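Marble-Pattern Panel and Low Stool from Estdale: A Review

By Anahera Mahuika
28th December

The household furnishings desk at Movmont reviews items that readers are likely to buy together for an entryway or family room. The present review concerns the Estdale upright panel with a marble pattern and the red plastic stool sold beside it in the same catalog. The panel is priced at $138 and the stool at $30.

The panel was assessed first. Its pattern combines white, pale gray and soft pink, crossed by orange and rust-red veins that grow denser toward one side. Buyers who expect an even pattern should inspect the piece before delivery. Paper fixed with tape holds well on the face, and the maker states that tape may be removed up to 500 times without harm to the finish. The reviewers did not test that claim. 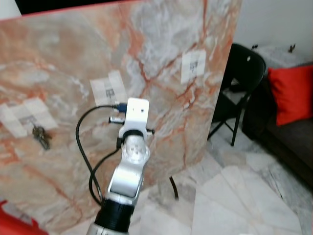
Ewan Pirihi wrote to the desk that his own panel had kept a faint tape residue since November, and that warm water with a little dish soap had cleared most of it. He would still buy the panel again, though in a plainer pattern.

The stool is a simpler purchase. It is short and square, with four legs, a slightly textured top and a small round hole near the center of the seat. The reviewers found it light to carry and steady on a hard floor. It is too low for an adult to use at a table, but it serves well for putting on shoes or for setting down small items at the door. The red may appear strong in a room with white walls and pale flooring, and the catalog offers no other color. 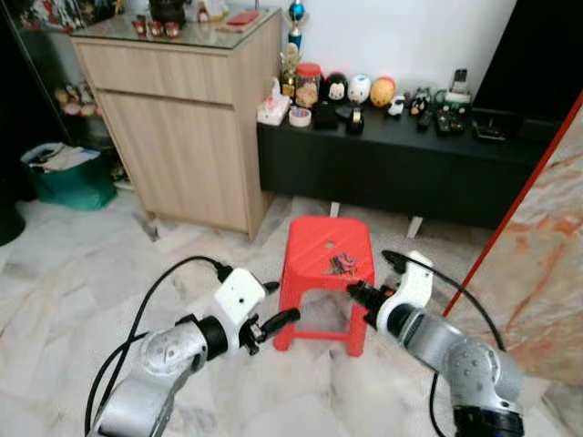
The Estdale stool on a marble-tiled floor.

Both items carry a warranty of 2 years. The stool is recommended without reservation. The panel is recommended to buyers who have seen the pattern in person.

Related items
Dondolport Shoe Bench: Review
Tamihana Wall Hooks, Second Edition
Caring for Pale Floors, by Yupin Hemmin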